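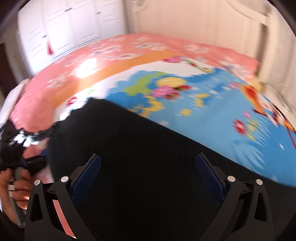
드룰렐(Drulell)을 소개합니다

안녕하세요. 드룰렐은 수프와 발효 채소, 그리고 호밀빵을 만드는 작은 식품 회사입니다. 우리 작업장은 불로브사이드(Vullovside)라는 동네에 있습니다. 항구에서 언덕 쪽으로 올라오는 길의 끝에 있고, 예전에는 밀가루 창고였던 건물입니다. 이 소개는 한국어를 사용하시는 손님을 위해서 우리가 직접 한국어로 썼습니다. 번역 회사에 맡기지 않았기 때문에 문장이 조금 딱딱할 수 있습니다. 이상한 표현을 발견하시면 메일로 알려 주십시오. 고치겠습니다.

어떻게 시작했습니까

드룰렐은 처음에 회사가 아니었습니다. 외국에서 이사 온 두 가족이 한 부엌을 같이 사용했고, 저녁마다 같은 냄비에서 수프를 먹었습니다. 한 가족은 비트와 양배추를 좋아했고, 다른 가족은 콩과 마늘을 많이 넣었습니다. 그래서 냄비 안의 맛이 매일 달랐습니다. 비트가 이기는 날도 있었고 마늘이 이기는 날도 있었습니다.

겨울에 이웃들이 수프 냄새를 맡고 조금 팔 수 있느냐고 물었습니다. 우리는 유리병에 수프를 담아서 문 앞 선반에 놓았습니다. 돈은 과자 통에 넣게 했습니다. 봄이 되었을 때 선반이 너무 작아서 시장에 자리를 하나 빌렸습니다. 시장의 자리는 생선 가게 옆이었기 때문에 처음 몇 달은 냄새 문제로 고생했습니다. 그 생선 가게와는 지금도 친하게 지내고 있으며, 여름에 파는 생선 수프의 재료는 모두 그 가게에서 삽니다.

드룰렐이라는 이름은 뜻이 있는 단어가 아닙니다. 두 가족의 아이들이 냄비 뚜껑이 흔들리는 소리를 흉내 낸 말입니다. 한국어로는 “달그락”과 비슷하다고 손님 한 분이 가르쳐 주셨습니다. 한국어의 소리가 더 정확한 것 같아서 조금 부러웠습니다.

무엇을 만듭니까

우리 제품은 종류가 많지 않습니다. 일 년 내내 만드는 수프가 6가지 있고, 나머지는 계절에 따라 바뀝니다.

다니알(Dhanial)은 우리가 만드는 콩 수프의 이름입니다. 말린 흰콩을 하룻밤 물에 불린 다음, 양파와 당근, 말린 자두를 넣고 낮은 불에서 끓입니다. 수프에 자두를 넣는다고 말씀드리면 놀라는 분이 많습니다. 그러나 단맛은 약하고 신맛이 먼저 느껴집니다. 어렸을 때 우리는 아플 때 이 수프를 먹었습니다. 밥과 같이 드셔도 됩니다. 한국 손님 중에는 다니알에 고춧가루를 한 숟가락 넣어서 드시는 분이 계신데, 우리도 해 보고 나서 작업장 식탁에 고춧가루를 놓게 되었습니다.

클레러(Clerer)는 맑은 채소 국물입니다. 셀러리 뿌리, 파, 말린 버섯으로 만듭니다. 고기는 들어가지 않습니다. 그대로 마시는 분도 계시고, 만두를 끓일 때 물 대신 사용하는 분도 계십니다. 소금을 적게 넣었으니 드시기 전에 간을 보시기 바랍니다. 클레러는 우리가 제일 많이 실패한 제품입니다. 처음에는 국물이 흐렸고, 그다음에는 맑아졌지만 맛이 없었습니다. 버섯을 볶지 않고 찬물에 오래 담가 두는 방법으로 바꾼 뒤에 지금의 맛이 되었습니다.

발효 채소는 양배추, 오이, 그리고 덜 익은 토마토로 만듭니다. 식초를 사용하지 않고 소금물로만 익힙니다. 한국의 김치와 비교하는 질문을 자주 받습니다. 우리는 김치를 존경하지만 김치를 만들지는 않습니다. 잘 만드는 분들이 이미 계시고, 우리 양배추에는 마늘 대신 캐러웨이 씨가 들어갑니다. 병을 여실 때는 싱크대 위에서 천천히 열어 주십시오. 살아 있는 음식이라서 거품이 넘칠 때가 있습니다.

호밀빵은 무겁고 색이 진합니다. 얇게 자르는 것이 좋습니다. 구운 날보다 다음 날이 더 맛있다고 우리는 생각하지만, 빵집에서 갓 구운 빵을 좋아하시는 손님께는 설득이 잘 되지 않습니다. 남은 빵은 버리지 말고 말려서 수프에 넣어 보십시오. 버터에 살짝 볶으면 더 좋습니다.

재료에 대해서

채소는 불로브사이드 근처의 밭에서 삽니다. 비가 많이 온 해에는 당근이 작고, 가격도 올라갑니다. 그런 해에는 당근 수프를 적게 만들고 감자 수프를 더 만듭니다. 모든 제품을 항상 살 수 있는 가게를 찾으시는 분께는 우리 가게가 조금 불편할 것입니다.

버섯은 말린 것을 사용합니다. 가을에 우리가 직접 따러 가는 일도 있지만, 그 버섯은 직원들의 저녁 식사에만 사용하고 판매하는 제품에는 넣지 않습니다. 판매용 버섯은 허가를 받은 농장에서 옵니다.

알레르기가 있으신 분은 꼭 읽어 주십시오. 우리 작업장에서는 밀, 호밀, 셀러리, 우유, 생선을 같은 건물에서 다룹니다. 도구는 따로 사용하지만 방은 나누어져 있지 않습니다. 알레르기가 심하신 분께는 우리 제품을 권하지 않습니다. 견과류는 사용하지 않습니다.

수프 교실

작업장 뒤쪽의 부엌에서 요리 수업을 합니다. 한 수업에 12명까지 참가하실 수 있습니다. 요리를 잘하실 필요는 없습니다. 칼을 처음 잡는 분도 오셨고, 식당에서 오래 일하신 분도 오셨습니다. 수업에서는 수프 2가지를 끓이고, 기다리는 동안 빵 반죽을 만져 봅니다. 다 끓으면 큰 식탁에 같이 앉아서 먹습니다.

어린이 수업도 있습니다. 어린이 수업에서는 수프를 데우는 방법, 양파를 울지 않고 써는 방법(완전히 성공한 어린이는 아직 없습니다), 그리고 냄비를 씻는 방법을 배웁니다. 냄비 씻기가 수업에 들어 있어서 부모님들이 좋아하십니다. 어린이들의 의견은 다릅니다.

수업은 영어로 진행합니다. 한국어로 쓴 요리법 종이를 준비해 두었으니 신청하실 때 말씀해 주십시오. 요리법에는 “적당히”라는 말을 쓰지 않으려고 노력했습니다. 우리가 한국 요리책을 읽을 때 제일 어려운 말이 이것이었습니다. 얼마가 적당한지 지금도 잘 모릅니다.

8월에는 작업장의 오븐을 청소하고 수리하기 때문에 수업이 없습니다. 그 달에는 호밀빵도 굽지 않습니다. 수프와 발효 채소는 평소처럼 판매합니다.

함께 일하는 사람들

우리는 작은 회사이고, 거의 모든 사람이 거의 모든 일을 합니다. 아침에 빵을 굽는 사람이 오후에는 상자를 포장합니다. 회계를 하는 사람도 양배추가 들어오는 날에는 양배추를 썹니다. 점심은 매일 같이 먹습니다. 메뉴는 병에 담고 남은 수프인 날이 많지만, 한 달에 한 번은 수프가 아닌 음식을 먹기로 정했습니다. 이 규칙은 직원 모두가 찬성했습니다.

작업장에서는 여러 나라 말이 들립니다. 채소 이름은 각자 자기 나라 말로 부르는 습관이 있어서, 새로 온 사람은 양파를 부르는 말부터 배웁니다. 한국어 “양파”도 그중에 있습니다.

지금은 사람을 뽑고 있지 않습니다. 그래도 편지를 보내 주시면 읽고 보관하겠습니다. 경력보다 일찍 일어날 수 있는지가 우리에게는 중요합니다.

자주 받는 질문

병을 돌려드려도 됩니까?
네, 부탁드립니다. 씻어서 뚜껑과 같이 가져오시면 다음에 사실 때 병값을 빼 드립니다. 다른 회사의 병은 우리 기계에 맞지 않아서 받을 수 없습니다.

수프를 냉동해도 됩니까?
다니알은 괜찮습니다. 감자가 들어간 수프는 녹인 다음에 감자가 푸석해지므로 권하지 않습니다. 병째로 얼리시면 유리가 깨질 수 있으니 다른 그릇에 옮겨 주십시오.

한국으로 보내 줄 수 있습니까?
죄송하지만 지금은 할 수 없습니다. 유리병은 무겁고, 발효 채소는 긴 여행을 좋아하지 않습니다. 한국에 계신 분께는 요리법을 메일로 보내 드리고 있습니다.

작업장을 구경할 수 있습니까?
오전에는 끓는 냄비가 많아서 위험합니다. 오후에 오시면 안내해 드리겠습니다. 오시기 전에 연락을 주십시오.

찾아오시는 길과 연락

항구에서 걸어오시면 언덕이 꽤 가파릅니다. 버스를 타시는 경우에는 종점에서 내려서 왼쪽의 좁은 길로 들어오십시오. 파란 문이 우리 작업장이고, 초록색 문은 이웃의 자전거 가게입니다. 자전거 가게에서도 친절하게 길을 알려 줍니다.

우편물은 불로브사이드 사서함 1647, 드룰렐 앞으로 보내 주시면 됩니다. 주문과 수업 신청은 홈페이지의 신청서를 이용해 주십시오. 한국어로 쓰셔도 됩니다. 다만 한국어 답장은 사전을 찾으면서 쓰기 때문에 영어 답장보다 하루 정도 늦을 수 있습니다.

이 페이지는 2020년 7월 14일에 마지막으로 고쳤습니다.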